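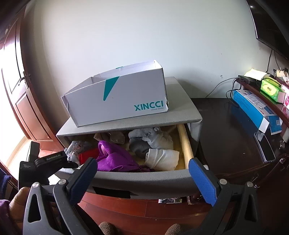

Storage ottoman with the drawer open and a shoe box on the lid

Community > Cars > Buying Used > Dealer add-ons

Is the paint protection package ever worth it?

Réjean MacDonald
Looking at a three-year-old midsize SUV at a lot in Prondville. Price was fine until the finance guy slid over a sheet with a "Sameo Shield" coating on it, already applied, he says, so it can't come off the bill. He broke it down to $29 a month like that makes it smaller. He also says it carries a 5 year warranty against fading and bird droppings. I asked to see the warranty and got a brochure. Has anyone ever collected on one of these? I have my doubts it was even put on the car.

Blandine Tanguy
Multiply it by the number of months in your loan, then ask yourself if you'd hand that over in cash for a coat of sealant. I wouldn't. "Already applied" is their problem. Tell them you'll pay the price they advertised and see how fast it comes off. I did that at two dealers. One dropped it and the other let me walk, then called me back that evening.
Also ask for the full contract, with the exclusions. Mine wanted proof of an inspection every year at the selling dealer, and missing one voided the whole thing.

Chun-yin Chiu
had it on my last truck, paint looked good when I sold it. Then again it lived in a garage so who knows

Edvin Halvorsen
Check whether it's rolled into the loan, because then you're paying interest on it too. I'd be suspicious of any warranty that comes as a brochure. If the deal only works with the coating on it, I'd look at a different lot.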